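Products > Grippers > Derkton Sleeve Kit > README

# Derkton Sleeve Kit: data card

Version of February 19, 2025. Supplied with the kit and with the picture set made on the Dulstead bench.

## What you get

The kit turns a plain two-finger gripper into one that can handle smooth, light, hollow parts. It fits the Ziver gripper and most others with straight white fingers of the same width. A pack holds 14 sleeves and costs the same whichever size you order. 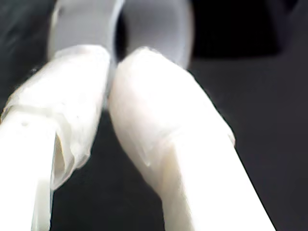

Sleeves go on dry. Push each one down until the tip is snug, then run the gripper open and shut a few times before the first job. Replace them after 200 hours of use, or sooner if the grip starts to slip.

## The picture set

- 1,475 stills, close range
- Dark background throughout
- Tape rolls, tubes and similar round parts
- No force readings

## Wear
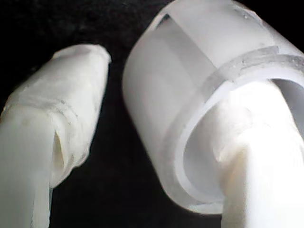
Grip loss comes on slowly and is easy to miss from across a room. Check both fingers at the start of each shift, and look at the sides as well as the tips. A flap like the torn one on the left finger, lifting to a sharp point below the ridge, is the sort of damage we ask people to log. Small creases can be left alone — they do not count as wear on our sheet.

## Lifting from the inside

For rings and rolls, one finger can go through the middle while the other stays outside. Set the closing force low and raise it in small steps. We do not advise this for anything over 100 grams.

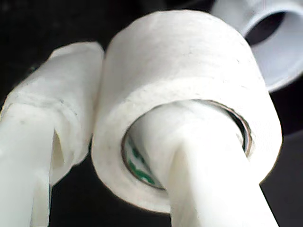

Agbenyega wrote back that the weight limit is too cautious for rolls and ought to be given separately for hard and soft cores. We have no figures for that yet. Tests are planned for June, and the limit stays as printed until then.

## Known gaps

No oily parts. No glass.

3 comments | 14 shares

Contact Derkton support | © Derkton 2025 | Back to top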